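Cuaderno de taller
Sala de montaje y sonido, Rimeck
19 de febrero de 2018

Sigo con el corto de Borghild Lunde, «Raltine». La copia que se mandó en enero al pase de prensa llevaba la mezcla antigua, así que parte de lo que se ha comentado del sonido ya no vale. Lo apunto para que no volvamos a discutirlo con las reseñas en la mano.

Bobina 2. Los diálogos de la cocina siguen bajos respecto a la música. He subido la voz de la actriz principal y he recortado en 500 Hz, donde se acumulaba el retumbe de la habitación. Queda más clara, aunque en la frase de la puerta se nota el corte entre tomas. Probar con el ambiente que grabó Dionysis en la escalera, está en la carpeta Gu.

Tono de referencia a 1000 Hz comprobado en las dos salidas. La derecha daba menos nivel. Era el cable, lo he cambiado y he tirado el viejo.

Dionysis Drakos pide que el plano del muelle dure más. Lo he alargado 35 fotogramas y la entrada del violonchelo ya no cae con el cambio de plano. O se mueve la música o se vuelve al corte anterior. Yo volvería. Borghild no lo ha visto todavía.
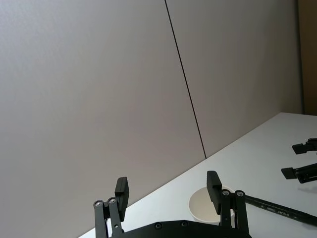 Tiempo de lectura: 2 minutos

Tráiler. Giveo quiere una versión corta para redes, sin rótulos al principio. Les he pasado un montaje provisional con la música de los créditos. Han contestado que les gusta el arranque y que el final se les hace largo. Falta saber si el texto de las citas de prensa lo ponen ellos o lo ponemos nosotros. Si es cosa nuestra, que manden las frases ya aprobadas, que la otra vez hubo que rehacer el cartel entero.

Copia de seguridad hecha en el disco gris. El otro tarda mucho en montar y no me fío, no usarlo para el máster.

Pendiente:
Preguntar a Borghild por el muelle.
Revisar los subtítulos en inglés, hay una línea repetida después de la llamada.
Exportar los pasos de la escalera por separado.
Devolver los auriculares cerrados a la sala pequeña.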